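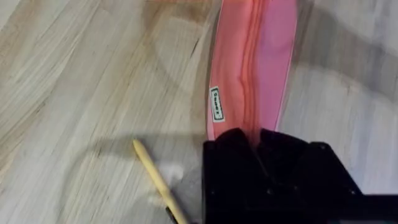 Misis: Before anybody answers, please say how many episodes you have and whether the failed grasps are still in the set. The advice for a small set is very different from the advice for a big one.

Recording soft objects for imitation learning: keep the bad grasps or delete them?
Posted in Cistisham Help, Robot Learning
Asked by kultwood

Thank you Misis, I will add this. I have 19 episodes for each task, and I removed all failed grasps by hand. Now I am in doubt if this was correct.

My situation is the following. I am collecting demonstrations by teleoperation for a two-arm setup with a camera at each wrist. The tasks are with school and desk things: pick up the pencil case, put the pencil in the case, move small items out of a tray, straighten a stack of papers. With the hard objects I have no complaint. The policy learns them quickly, and when it makes an error it is a small error.

The soft objects are a different story. A pencil case made of fabric does not have the same shape two times. If I push it a little, it bends, and then the place where I wanted to take it is in another position. When I watch my own recordings I see that I correct myself all the time. I close the fingers, I open again, I turn the wrist, I close again. In the end the item is lifted, but the path is very ugly. The policy copied exactly this. It comes near to the pencil case, opens and closes the gripper several times, and waits.
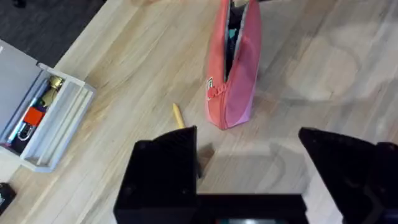

I also changed the start position between the episodes, but I must admit I changed it only a little. The pencil case is always on nearly the same part of the table, because from there it is comfortable for my hand. I put the arms back to the same home position every time. Maybe this is a mistake as well.

So I have these doubts:

Should I record again the episodes where I hesitated, or is it better to cut out the hesitation from the file?

Should failed grasps stay in the set if I recover from them in the same episode?

Is it useful to mix the hard and the soft objects in one set, or should I train them separately?

I can record in the evening only, after 6, so I would like to spend my time on the right thing. I am thankful for any advice, also if it is that I must start from zero.

fuchs

You don't need to start from zero. I made the same work last March with cloth bags and I had the same opening and closing of the gripper.

First, please do not cut pieces out of the middle of an episode. If you cut, the arm jumps from one position to another between two time steps, and the model sees a movement which the robot can not make. You can trim the beginning and the end without problem. I trim always the still part at the beginning, when the operator is thinking and nothing moves. In my sets this still part was the main cause of a policy that stands and waits. Check this before you do anything else, it costs you one evening.

Second, about failed grasps. I divide them in two types. When the operator misses, goes back in a clear way and takes the object on the second try, I keep the episode. The model needs to see how to come out of a bad position, and from perfect episodes it can not learn this. When the operator is only nervous and moves the fingers without a decision, I delete it and record again. You will feel the difference when you watch at normal speed. If you can not tell in one sentence what the operator wanted to do at this moment, the model can not know it too.

Third, practice without recording. I know it sounds like a waste of time. Before each object I do 4 tries that are not saved, and then my hand is calm. With soft things I also decide before where I will grasp, for example always at the end and never in the middle, and I write this on paper next to the keyboard. If you have two people recording, they must follow the same rule, or the model will choose something between both and will take nothing.

For the positions: yes, nearly the same place is a problem. Divide the table in zones and make sure each zone has episodes. Turn the object as well as moving it. And let the rest of the things on the table change place too, or the model will use the tray as a landmark to find the pencil case. I had exactly this. I moved one box and everything stopped to work.

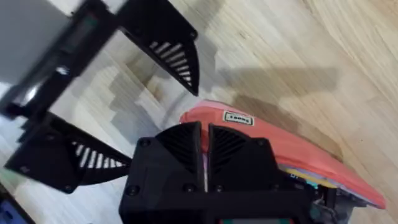 A gripper at the stack with the red cover

For your last doubt, I would mix them, but keep the name of the task in every file so you can separate them later. When I trained on the mixed set, the approach to the object became better for the soft ones, and only the closing of the fingers was still weak. Then I added more episodes only for this part.

One more small thing. Look at the wrist video and the joint data together for some episodes. If the video is late compared with the joints, the fingers will close too early, and with a soft object you notice it much more than with a hard one.

misis

I agree with most of it. 19 is few for fabric, I would want more before I judge anything. Also check your gripper speed, mine was too fast and pushed the cloth away every time.

kultwood

Thank you both. I looked at the beginning of my files and there are up to 3 seconds where nothing moves, in nearly every episode. I will trim them today and train again before I record something new. The rule for where to grasp I will write down also, I never had one.

fuchs

Good. Keep a copy of the files before trimming. And write here the result, also if it is bad, other people have the same trouble with soft objects.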